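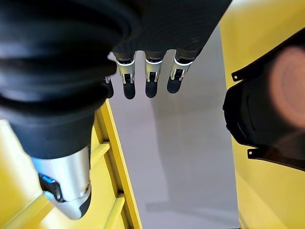
3.2 Track indexing on removable storage

Car audio head units differ widely in how they read a storage device after it is plugged in. Some build a full index of every folder and file before playback starts. Others read only the root directory and open each folder when the listener reaches it. The first method makes browsing faster later on but delays the first sound. The second starts quickly but may pause between folders. We measured both kinds of delay on units from two product lines, Amside and Tratura, using the same set of audio files throughout.

The file set held 700 tracks. Track lengths were kept close to those of ordinary popular music, and all tracks were encoded at a constant bit rate by the same encoder. Two layouts were prepared. In the flat layout, every track sat in the root directory. In the nested layout, the tracks were split evenly over seven folders with no further levels below them. File names used plain letters and digits so that character handling would not affect the results. Tags were filled in for title, artist and album. Cover art was left out of the main runs and added in a separate set, reported in Section 3.4.

Each unit was powered from a bench supply set to a normal car battery voltage. The device was inserted after the start screen had cleared. Timing began at insertion and ended when the line output first rose above a fixed threshold. We repeated each combination of unit, device and layout, giving 105 timed insertions in all. Between insertions the unit was disconnected from power for four minutes, as two of the Tratura units kept their index in memory through a short power loss. An early set of runs in August did not include this step and has been discarded.
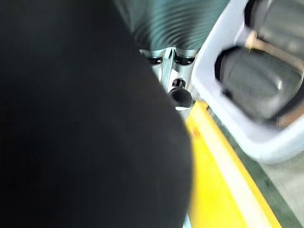 Figure 4. Close view with a teal ribbed cover at the top.

The nested layout gave shorter times to first sound on all Amside units. On the Tratura units the layout made little difference. This agrees with the maker's service notes, which state that the whole device is read before playback in every case. Changing from a USB stick to an SD card had a smaller effect than changing the layout, and the direction of the effect was not the same on every unit. We therefore report the two device types separately and do not pool them.

A second measure was the gap between the last track of one folder and the first track of the next. Here the order of the two product lines was reversed. Tratura units moved to the next folder with no gap that we could separate from the silence at the end of the track. Amside units paused each time, and the pause grew with the number of files in the folder being opened.

Sort order also needs a comment. Units in both lines can be set to play in file name order, but one Amside unit ignored the setting and played tracks in the order in which they had been copied to the device. We rewrote the device with the Cocco copying tool, which places directory entries in name order, and the unit then played the tracks as expected. The remaining runs all used devices written in this way. The earlier runs on that unit were repeated by Philomena Duggan, and only the repeated values appear in Table 2.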